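Rack notes, 18 October 2007. Posting these as short ones so the Stidton office can follow along. 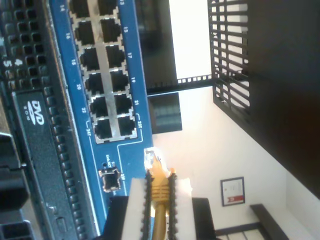
No. 8, p. 1

Starting with the blue switch. The ports you can see at this end run 13 to 24T, odds in one column and evens in the other. The T ones are the pair I care about. There's a small square port just past them with its own LINK ACT label. Please leave that one alone.

---

Yellow is for uplinks. I know we've used yellow for whatever was in the box, but from this rack on it means uplink and nothing else. Grey for desks, blue for phones.

---

The server with the DVD ROM drive stays where it is, right next to the switch. I had planned to shift it down before the patching, but the rails Sellier sent in August are the wrong depth. Replacements are on order. No delivery date yet.

---

Buy patch leads with a boot over the clip. The bare ones from Zhuravel are cheaper, but the clips snag when you pull them back through a bundle and then you've got a plug that won't stay in. I've thrown out a fair few this year.

---

Cable order for both sites came to $2,855. That covers 200 short leads, the longer ones for the far wall, velcro ties and two boxes of labels. Delance did the freight at no charge, which helped.

---

Someone asked about zip ties. No. Velcro only, and not pulled tight. If you can't slide a finger under it, redo it.

---

Labels go on both ends before the lead goes anywhere near the rack. Port number first, then room, then wall plate. So 17 – R4 – 02. Write it in the book as well. The book lives on the shelf by the door and shouldn't leave the room.

---

Port plan for the numbers in the picture:
- 13 to 16: front office
- 17 to 20: workshop
- 21 and 22: spare, keep free
- 23T and 24T: uplinks

---

Longest run is to the workshop, around 280 feet. It's inside the limit, but don't add a coupler and another lead at the far end because the desk has moved. Move the desk back or ask me for a new wall plate.

---

Colour chart is taped inside the cupboard door. If yours is the old one with red for printers, bin it.

---

Still to do: rails, the workshop wall plates, and a proper label for the power bar. I'll post again once the rails turn up.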